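Wrist camera view: wide parallel gripper or narrow one for cabinet tasks?
Posted in Simulation / End effectors, 13 April 2022

Chibuzor Fashola
I am comparing two parallel-jaw grippers in a simulated kitchen before we order hardware. Both are on the same arm with the same wrist camera, mounted behind the palm and looking out over the fingers. The Ovik opens to 80 mm and has a broad palm. The Plomeo opens to 60 mm and is slimmer. The policy gets the wrist image only, no depth.

With the Ovik fully open, the palm takes up most of the bottom edge of the render. The fingers stand well apart and the panels behind them are visible through the gap, so I am not losing the center of the view. What I do lose is the near field, where the counter edge matters. 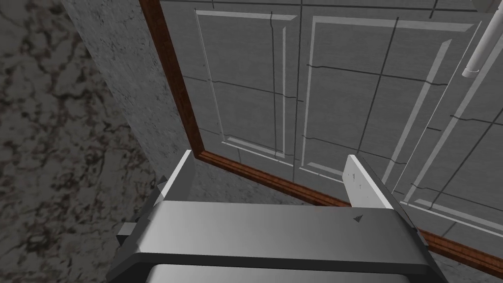 Vol. 6, No. 17

Grasp success on door edges is nearly the same for both. Should I keep the wide palm and move the camera, or switch to the Plomeo?

plerk_user
Switch. Wide palms are a pain near counters, we had the Plerkberg and it hit everything.

Ogunleye Support Desk
I would move the camera first. Raise the mount and pitch it down a few degrees, then rerun the same 800 episodes with the same seeds. If you change the gripper and the view together you won't know which one made the difference.

Two other things to check:

Your palm and fingers are gray, and so are the panels behind them. With RGB only, that is weak contrast along the finger edges. Randomize the gripper material, or render a segmentation mask and see how much the score changes.

The granite on the left is out of focus in places. If your real camera is fixed focus, match its depth of field in the renderer. If you don't have the lens data yet, turn the blur off for both grippers so the comparison is fair.

Also confirm that the side bracket on the housing is in the collision model. Ours was visual only until June and the clearance numbers before that were useless.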